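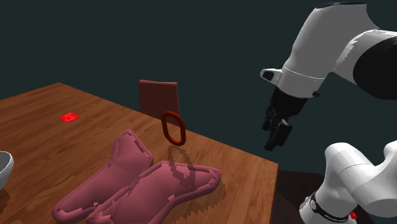 Tips for Trying Out Grippers Before You Buy One

Plenty of you have asked how to compare grippers without filling the garage with hardware you'll regret, so I've put my notes in order. I do nearly all of my early testing in simulation now, on a pretend wooden table with a white bowl, a pink cloth-like thing and a ring to think about, and I only get the real tools out once I've run out of questions the computer can answer. It's cheap, it's quiet, and you can do it on a Sunday in your slippers!

Start with the awkward shapes

Everybody begins with a block, and I understand the temptation, but a block will flatter almost any gripper you put over it. Give yourself something with a hole through it, something thin and flat, and something lumpy. A ring is my favorite, because you have to decide whether to pinch the tube or put one finger through the middle, and those two choices want quite different hands. A flat square lying on bare wood is the meanest test of the lot. Fat fingertips simply can't get under it, so try a slimmer tip or a suction cup before you give up on the arm.

Keep one table for everybody

When I compared the Werkside two-finger with the Bivedano, I made the silly mistake of tidying the table between them, and then I couldn't tell whether the second one was better or just had an easier time of it. Save your layout once and load the same file for each gripper. I give each one 300 tries, started in the evening, and read the results over breakfast.

Watch the shadows

If you're judging height by eye from a single camera, the shadow is your best friend. A thing that's up off the table will throw its shadow a little way from itself, and once you get used to looking for that you'll catch a good many mistakes early. The edges may come out jagged, like stair steps, at the lower quality settings. I leave mine that way – smoother ones slow my old computer down and don't change how the fingers close.

Move the camera before you blame the controller

I spent a whole weekend fiddling with the Sivakumar controller when the trouble was that the arm kept blocking my view. Put a second camera on the other side of the table, or at least slide the first one along until you can see the fingertips and the table edge together.

Don't squeeze so hard

With soft things, begin at a low grip force and creep up. On my sliders that means starting well under 80, where the default sits. Cloth bunches and slides, and a harder pinch often just pushes it out sideways (rather like picking up a wet bar of soap).

Write it down as you go

I keep a plain notebook with the gripper, the object and the file number, and a word or two on how it went. Run 661 says only "ring, thumb side, again," and I still know just what I meant. If you'd like to share your own list, the Flunbridge swap board has a page for grippers, and I look in there most evenings with a cup of tea.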